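Notebook > Dye Bench > Walnut and Onion Trials

Entries Recipes Fiber Log Suppliers Search

Friday, November 8, 2019

Rain on the skylights all morning, so a good day to stand over a warm pot and not feel guilty. I finally got back to the walnut hulls that have been soaking in the crock since we came home from Lustgate, and my goodness, the smell when the lid came off! I had the door propped open until lunch and still caught whiffs of it on my sleeves this afternoon.

Strained the liquor twice through old muslin and then once more, as the second pass was still leaving grit. Brought it up slowly to a bare simmer and put in 4 skeins of the Skovari wool, the softer batch, wetted out overnight. I left one of them without alum so we'd have something to compare with (walnut is supposed to be happy without a mordant, and everyone repeats this, but I like to see it on our own wool with our own water).

The three alum skeins took the color faster and came up a redder brown than I'd hoped for. The plain one lagged behind for the first hour and then caught up nicely, and I think I prefer it, a sort of wet bark color with a little gray in it. Will look again when they're dry, they always fool me while they're dripping.

Also ran the onion skins in the small pot. Used 88 grams of skins, all yellow, from the big bag behind the door. Lovely strong gold on the Kakakhel yarn, a bit streaky near one end where I crowded the pot and was too lazy to turn it. My own fault. Please don't overdye that skein, I want it for the sample card as a warning to us all.

The Travus scale is drifting again. I zeroed it 3 times and it gave me a different answer for the same jar of alum each time, so treat today's alum weights with suspicion until we've changed the battery.
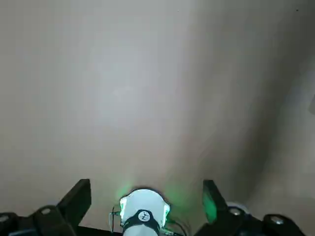 Can the walnut bath be used again after the first skeins come out?

It can, and the second round will be paler, closer to tan. Keep it covered somewhere cool and use it before mold gets going on top.

I've kept ours in the lidded bucket under the sink. Leaving the skeins on the rack for 36 hours before the first wash, so please let them be over the weekend even if they look ready. I still owe the log a proper note on the iron afterbath we tried in March, and I can't find the tags.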